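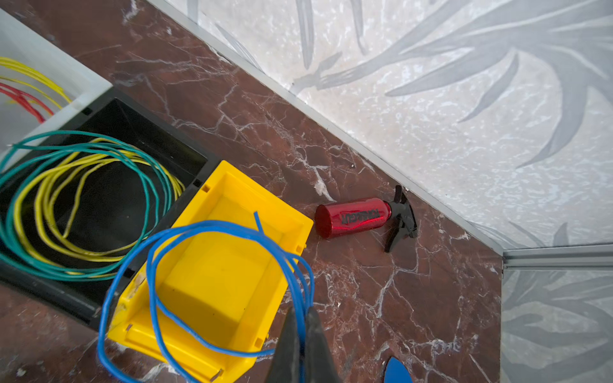 4. Wire sorting: first run on the floor

Read section 3 first if the arm isn't clamped and homed. This part covers the bins, the grip settings and the first pick. Allow 30 minutes, more if your wire is tangled.

Last edit 10/29/22, N.M.

4.1 What you need

Lukema arm on the low base, gripper fitted, wrist camera plugged in
Laptop with Plevomley installed
Open bins or trays, one per color. Low walls are easier. Doesn't matter if they match
Hookup wire in loose coils, a few colors. No connectors on the ends yet

4.2 Setting out the bins

1. Power off at the switch. Not just stop in the software.
2. Put the bins down inside the reach circle. Hard level floor is fine, rug is not, they slide.
3. Yellow bin goes with the sloped lip toward the arm. Wrist comes in over the lip. Other way round and the knuckle hits the back wall.
4. Start bin is the one the arm picks from. Lay one color across it, loops over the front edge is OK. Blue shows up best against yellow.
5. Two colors in one tray (green and yellow, say) is fine for storage. Don't pick from that tray until you've done section 5.
6. Keep 10 cm between the arm's sweep and any wall. Skirting counts as wall.

Note: scuffs on a bin don't bother the color matching. Glare does. On a shiny floor turn off the overhead light and use a lamp from the side.

4.3 Grip settings

1. Power on. Wait for the second beep.
2. Open Plevomley, tab Gripper, load the profile called wire_soft.
3. Set force to 2. Higher flattens the insulation on thin stuff.
4. Set close time to 700 ms.
5. Save. It does not save by itself, you will lose it.

CAUTION: keep fingers out of the gripper while it's homing. It closes all the way, with no force limit untill the profile is loaded.

4.4 First pick

1. Jog the wrist down over the start bin. Slow speed only.
2. Stop when the fingertips are just past the top loop.
3. Close. The fingers should pinch one or two strands, not the whole coil.
4. Lift a little and look. If the bin comes up too, wire is snagged on the rim. Open, back off, free it by hand with the power off.
5. Got it clear? Press Store Point, name it pick_1.
6. Jog to the drop bin, open, Store Point, drop_1.
7. Run the pair at slow speed, hand on the stop button the whole time.

Note: camera picture goes soft on the fingers up close. Normal, focus is set for the floor. Don't turn the lens ring.

CAUTION: spray bottles, tools, cups, all of it out of the sweep before step 7. The arm only knows about the points you stored. It will push a bottle into the wall and keep pushing.

4.5 If it goes wrong

Drops the wire halfway: force back to 2? Check it saved. Then wipe the finger pads with a dry cloth.
Picks nothing: too high. Redo pick_1 lower.
Loop catches on the wrist: coil is too big. Rewind it smaller, tie loosely in one place.
Arm stops and error light blinks: reach limit. Move the bin in closer, store the points again.
Plevomley can't see the camera: unplug, count to 10, plug back in. Use the port on the laptop and not teh hub.

Still stuck, write it in the bench log at Skadura and Nobuhle Mokgethi will look at it. Put down which bin and which color.

Sorting mixed trays is section 5. The November version will have the new drop points in it, for now store your own.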